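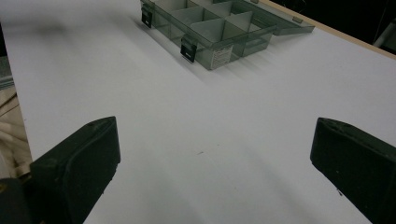

Fig. 4 – Divider box with the lid open on a white table.

Section 3. Setting up the divider box

This section covers the smoke-gray divider boxes used at the small-parts benches in the Lemville workshop. Read it before you fill a box for the first time. For shelf labels and stock sheets, see Section 5.

3.1 Before you start

You will need:
One empty divider box
A soft, dry cloth
Dish soap and lukewarm water
A roll of removable labels
The parts list for your bench

Put the box on a light-colored table with nothing else near it. Small screws and pins show up well against white and are easy to lose on a dark bench mat. Leave room behind the box for the lid, which lies flat when it is fully open and takes up nearly as much space as the base.

Note: Boxes from the old Kalley order have a lid that is slightly tighter. Do not swap lids between the two kinds.

3.2 Opening the box

1. Set the box down with the latches toward you.
2. Hold the base steady with one hand.
3. Release the latches one at a time. Pull each one outward from its lower edge until it clicks free.
4. Lift the lid and carry it all the way back until it rests on the table.

Caution: Do not let the lid drop. The hinge is thin plastic and will go white and then crack if it is bent hard. Cracked lids cannot be repaired and the box has to be replaced.

3.3 Cleaning the compartments

1. Turn the box over above a tray and tap the bottom with your palm.
2. Wipe each compartment with the dry cloth. For the corners, wrap the cloth around a cotton swab.
3. If there is oil in the box, wash it in lukewarm water with a drop of dish soap and let it stand open overnight.

Caution: Do not use acetone, brake cleaner or alcohol wipes. They cloud the plastic, and after that you can't read the contents through the lid.

3.4 Placing the parts

1. Start with the longest items. Pens, rods and pins may need to lie at an angle across a compartment. Check that both ends sit below the top of the divider walls.

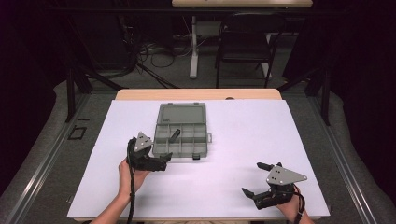
2. Put the parts you use most in the row nearest the latches.
3. Put one kind of part in each compartment. Two sizes of the same screw count as two kinds.
4. Fill each compartment to about 2 thirds of its height. Parts heaped above the walls will slide into the next compartment when the box is carried.
5. Leave one compartment empty for strays. Sort it out on Fridays.

Note: Total weight should stay under 505 grams. A heavier box can be used on the bench, but keep it off the upper shelves.

3.5 Labeling

Write the box number on a removable label and stick it to the front wall beside a latch. Don't cover any label that is already there – the store room needs it for reorders. Box numbers at the Adugna bench start at 300. If you are setting up a new box and don't know the next free number, ask Bethel Gudeta at the parts counter.

Labels on the lid are allowed, but keep them to the outer edge so the compartments can still be seen.

3.6 Closing and carrying

1. Look along the top of the dividers for anything sticking up.
2. Bring the lid forward and lower it slowly.
3. Press down on the lid above each latch and snap the latches shut.
4. Tilt the box slightly and listen. If parts are moving from one compartment to another, open it again and check for a part trapped under the lid.
5. Carry the box flat, with both hands under the base. Never carry it by the latches.

Stack closed boxes only. Open boxes stay on the table.
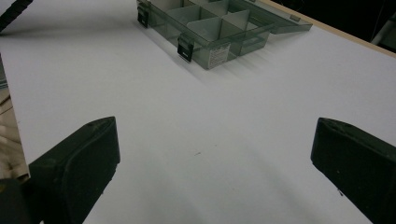
What should I do if a latch won't close?
Open the lid again and look for a part or a bit of grit caught along the rim. If the rim is clear and the latch still springs back, tape the lid shut, mark the box "17" (the repair code for latches) and leave it on the return shelf.

Replacement latches come from Kollusari in bags with the small hinge pins included. Requests go to Somtochukwu Ekwueme.

Section last revised Wednesday, September 9, 2026.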